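Hand-held gripper: tracking drops out near the marker cube
Ticket opened by Danang Ginting, Wadville lab. Status: waiting on parts
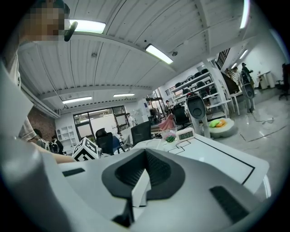

Tracking on the hand-held gripper drops for a second or two at a time, then comes back with the pose shifted by 13 mm. Started in November after the update to Grilport 2. The older unit does not do it on the same table.

Steps so far:

Restarted the Grilport service. No change.

Cleaned the lens and recalibrated. First calibration failed, second passed. Drops continued.

Swapped the USB cable for the one from the Brivach kit. Ran 50 short pick-and-place takes, and 9 of them had at least one drop. Before the swap it was nearly every take, so the cable was part of it.

Checked the log against the takes. All 9 drops fall when the wrist turns hard to the left. Pressing on the connector by hand while the unit is still gives the same error, code and all.

Reply from Hegde support: connector on the main board is probably cracked at the solder. They are sending a board. Do not open the housing before it arrives or the warranty is void.

Until then please use the older unit for anything that has to be kept. Takes from the bad one go in the "hold" folder and should not be merged. I still need the serial number off the second unit, if whoever has the box could add it to this ticket.

DG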